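Notes for session 3, wheel trims (some of you call them wheel covers, I'll use both, sorry). If you missed the last one, Minoru Oda has the spare handouts.

I wanted to start with the back of the trim, as last October's group spent the whole session admiring the front and then couldn't tell me how the thing stays on. So please, turn it over first! The front is styling. The back is where all the engineering went, and it's also where the damage hides when somebody brings you a trim that "just fell off".

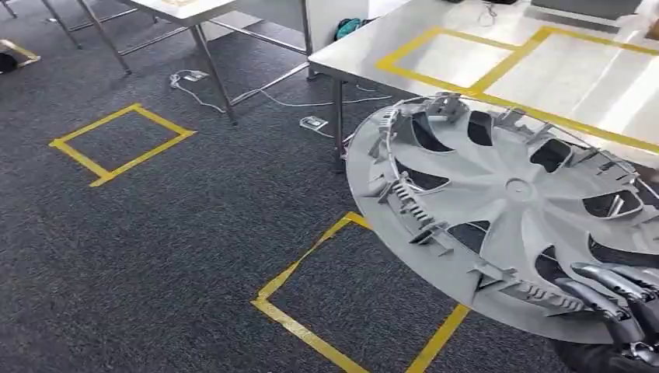 Quick reminder of the words I'll be using, because the catalogues don't agree with each other. The **rim** of the trim is its outer ring. The **tabs** and **clips** are the bits moulded into the back that do the holding. The **openings** are the gaps between the spokes, and they let air through to the brakes (people forget that and buy a trim with hardly any gaps because it looks smart).

Some trims also have a loose wire ring that sits behind the clips and pushes them outwards. Others do without and rely on the plastic alone. Fulico and Bevska list theirs in different ways, so when you look one up, check whether the ring is included in the price or sold on its own. I got caught out by that with a set from Bevska and had to order twice, which did not go down well with Chiharu Takagi, who signs off our orders.

### Looking one over

Start anywhere on the rim and go all the way round with your thumb. Press each clip gently towards the centre and let it come back. A clip with white marks at its base has been bent too far at some point, and I'd put that trim aside even if it still feels springy. Then hold it up to the light and look for fine cracks where the spokes meet the hub.

Wipe the back while you're there. Brake dust packs in between the ribs, and a trim that won't seat is quite often just a filthy one.

### Where to put it down

Carpet is kind to plastic. Tarmac isn't, and I've seen more trims scraped in car parks than on kerbs, always by someone who laid it face down "only for a second" and then nudged it with a foot.

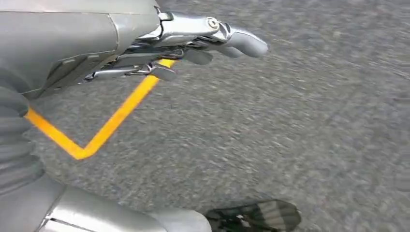
If you're working outdoors, take an old towel or a bit of blanket and lay the trim on that, face down if you must, clips up. Don't lean it against the car either. It rolls!

### Fitting

Find the valve first. If your trim has a notch or a wider gap meant for the valve, line that up before anything else, then press the edge in on that side and work round with the flat of your hand. Short firm pushes are plenty. I know Pesonen's old leaflet shows a rubber mallet, and yes, it can be done, but I've also swept up the results.

Go for a short drive afterwards and check all the trims again when you're back.

### For next time

- Read the Plorkano sheet on trim sizes, both sides
- Bring a trim from home if you've got an odd one, cracked is fine
- Write down the wheel size from the side of your own tyre (it's the number after the R)

Chiharu has the key to the store cupboard if you want to practise before then. Please put the towels back where you found them.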